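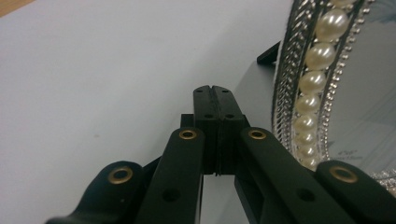
I put off doing the dressing table for most of December, and I have no good excuse except that it's the one spot in the house where everything small ends up. Earrings, hair ties, a stray button, the spare key to something. If you've got a corner like that too, pull up a chair, these are the things that have worked for me.

First tip: take every single thing off before you wipe anything. I know, I know. I used to clean around stuff (lift the tray, swipe, put the tray down on a damp spot) and then wonder why I had rings on a pale top that showed every one of them. Now it all goes onto an old bath towel on the bed, and the top gets a proper going over with a cloth wrung out in warm water and one drop of dish soap. One drop! Any more and you'll be rinsing until supper. Then a dry cloth right away, going the long way of the surface.

If you've got hairspray on there, and I always do, soap won't shift it. Rubbing alcohol on a cotton pad will, but try it somewhere hidden first. Painted furniture can go dull or sticky under alcohol, and I found that out on the little Jitberg nightstand I got secondhand for 37 dollars. It still has a cloudy patch the size of a quarter. I keep a lamp on it.

Wood trim I leave alone apart from a soft dry brush. I was a great one for spray polish when I was younger and all it ever did for me was make a nice slippery coat for the dust to stick to.

Now, mirrors. A mirror with a fancy frame is a dust catcher, and an oval one is worse for streaks than a square one – there are no corners to start from, so you end up going round and round and smearing the same bit of toothpaste. What I do is start at the top and go straight side to side, working down, as if the thing were square.
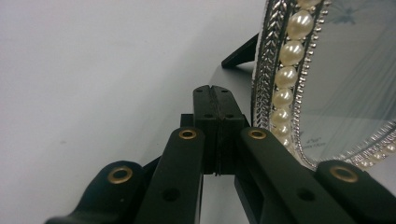

Never spray the glass itself. Spray the cloth. When you spray the glass it runs down and sits in the bottom of the frame, and after a few years of that you get those black spots creeping in from the rim where the backing has gone. My grandmother's hall mirror went that way and there's no fixing it short of having it resilvered. I asked for a price once and went home again.

Half white vinegar and half water is plenty for the glass. I use a flat-weave cloth from Sundov (they come in a pack of 4 and I've had mine so long the tags have washed blank), but an old cotton pillowcase cut up does nearly as well. Skip paper towels if yours are the linty kind. And please don't use fabric softener when you wash your mirror cloths! It leaves a film and you'll blame the vinegar.

For the decorated parts of a frame, a dry makeup brush, one of the big fluffy ones you don't use anymore. Cotton swabs for the tight bits, barely damp. If the finish is gold or silver colored, go dry only until you're sure it isn't going to come off on the swab.

A word on stopping a mirror from sliding if it stands on a table. Those clear stick-on bumpers for cabinet doors are perfect under the foot. I bought a bag from Ogunleye Hardware that must have been meant for a hotel and I'm still working through it. They've gone under picture frames, the soap dish and the toaster. Wipe the bottom of the foot with alcohol before you stick them or they'll drop off by the weekend.

Moving house with one? Tape an X on the glass with painter's tape, wrap it in a blanket, and carry it upright on its edge, never flat. Masking tape is a pain to get off later, so do spend the extra on the blue kind. I had one mirror ride 127 miles in the back seat with a seat belt round it and it came through better than I did.

As for what goes back on the table, I try to keep it to what I touch every morning. Everything else lives in the drawer in a Bisia cutlery tray, which fits brushes and lipsticks beautifully and costs a lot less than anything sold as a makeup organizer. Line the tray with a bit of shelf paper and you can lift the paper out when the powder gets everywhere. Earrings go in an ice cube tray. Backs too, the backs most of all.

Oh, and daylight. Do your last check of the glass in daylight, from the side, standing a step or two off. Lamplight hides streaks until you sit down in the morning with your coffee, and then there they are.

Updated Feb 14, 2020 to add: a few of you asked about old, yellowed hairspray on the glass. Lay a cloth dampened with alcohol against it for a minute, then wipe. Don't go at it with a razor blade if the mirror has any age on it.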